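The kitchen that lives on my desk

It has been a long stretch since my last post, and several of you have written to ask whether the arm project had quietly died in a drawer. It hasn't! It has only moved indoors, so to speak. Since April I've been spending my evenings in a simulated kitchen, teaching a simulated arm to behave itself near a simulated stove, while the real arm sits under a dish towel on the shelf at the Burkel workshop waiting for its new wrist bearing.

I should say straight away that the kitchen is far nicer than mine. I wanted something plain to start with, but Evanthia Stergiou (who shares the bench next to me and has strong feelings about cabinets) pointed out that if I was going to stare at the thing every night I might as well like it. So we have marble, and slate blue doors, and long black handles, and I have grown very fond of all of it.

The task I picked is a small one. There's a saucepan on the back left burner, and the front right burner is the one that's lit. I want the arm to sort that mismatch out, one way or the other, without sweeping the pan off the stove on its way past.

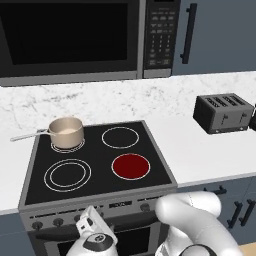

The stove from the arm's side of the room, with the wrong burner on.

You'd think knobs would be the easy part. I spent most of two weeks on them. The three on the left and the one on the right all looked the same to my code, and for a while the arm would set off very confidently toward whichever one it fancied. In the end I gave each knob its own name and its own little patch of space to be approached from, and that calmed things down a good deal. I call the whole bundle of scripts Pevik, for no better reason than that the folder needed a name and it was late.

The other headache was reach. My arm has big rounded links, and they take up a lot more room than you'd guess from the drawings. A path that works beautifully for the gripper can put an elbow straight through the drawer next to the oven, and the simulator doesn't mind telling you so, over and over, in red text. Prodromos Kouris sat down with me one evening and we rewrote the collision check together – well, he rewrote it and I made the coffee – and now each run starts with the whole arm being checked and not only the hand.
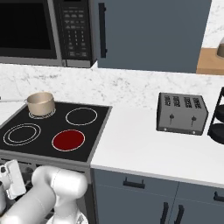 More of the counter in this one, toaster and black rack included.

I left the toaster and the rack in on purpose, by the way. An empty counter is lovely to plan over, but I've never had one in my life, and I'd like the arm to get used to a bit of clutter before it meets my real kitchen. The saucepan handle is the other thing I watch like a hawk. It pokes out past the edge of the cooktop on the left, just where I'd catch it with a sleeve at home.

As for how it's going, I've been running batches of 100 overnight with the fan in the laptop humming away, and my log is now up to 1,540 runs. The last batch had 15 bumps in it, nearly all of them the same elbow against the same drawer, so that's where I'll be digging next. The bearing should be in before long too, and then the dish towel comes off.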